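Stop Throwing Away the Slow Demonstrations 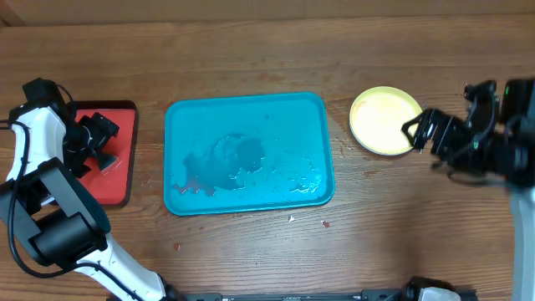

Most teams that teach manipulation by remote control keep a rule about duration. An operator drives the arms through the task, the episode is logged, and anything that runs past a cutoff is discarded before training. At Brengate the cutoff for tabletop work was 30 seconds for most of a year. I think the rule is wrong, and that it does the most damage on the tasks where demonstrations are hardest to get.

The argument for a cutoff is easy to state. A slow episode contains pauses. A policy trained to imitate pauses will learn to pause, and since a pause looks the same at every time step, it may never learn to leave one. Anyone who has watched an arm hover over a tray until the watchdog timer stopped it knows the failure. Cutting long episodes reduces it, and the loss curve looks better afterward.

The trouble is that duration is a poor measure of hesitation. Consider two-arm work with trays, plates and a spilled liquid. A puddle on a smooth tray has no fixed outline. It moves when the tray is tilted or touched, and it reflects the lights differently from each camera. An operator who is doing the job well slows down near it. That slow approach is information about the task. The operator who rushes finishes inside the limit and pushes liquid over the rim, and under a duration rule the second episode is the one that stays.

We reviewed 863 episodes collected on the Trerix rig in the spring, including those the filter had rejected. The rejected group was not uniform. Part of it was what the rule was meant to catch: operators waiting for a dropped connection, or talking to someone with the arms still live. A larger part was careful contact work and recovery. A grip slipped, the operator noticed, backed off, and tried again from another angle. Recovery is exactly what an imitation policy lacks, because clean demonstrations never visit the states it falls into once it starts making its own errors.

There are two common replies. The first is that recovery data can be collected separately, by starting the arms in a bad configuration and asking for a rescue. This helps, and Costigan does it in every batch. But a staged error is a guess about where the policy will fail. The errors that come up during ordinary operation are distributed more like the real ones, and they have already been paid for.

The second reply is that pauses can be trimmed automatically by dropping time steps where the commanded velocity is near zero. I used to favor this. It works for free-space motion and fails at contact, where an arm can be nearly still and doing something useful, such as holding a tray steady for the other arm. With two arms the threshold has to apply to both at once, and even then it removes the moments when the operator is waiting for a liquid to settle. Take those out and the policy learns that it can move on immediately.

What I would do instead is cheap. Have the operator mark idle time during the episode with a foot pedal. The operator knows whether a pause is deliberate, and nothing downstream can reconstruct that knowledge with any confidence. The Fandska control station needed 13 lines of code to log the signal. Keep everything outside the marked intervals, whatever its length. Start a new segment after each marked interval so the model never sees a jump across the gap.

The pedal has costs. New operators forget it for about 3 sessions, and their early data still needs a manual pass. Some press it late, which leaves a short tail of idle motion in the record. Neither problem is as serious as a filter that systematically prefers haste.

A duration limit also changes how people drive. Once operators know the number, they work to it. They skip the second look and they release early, and the resulting dataset describes the limit as much as it describes the task. If a cutoff has to exist for storage or scheduling, set it well beyond the slowest competent attempt, and keep it off the operator's screen.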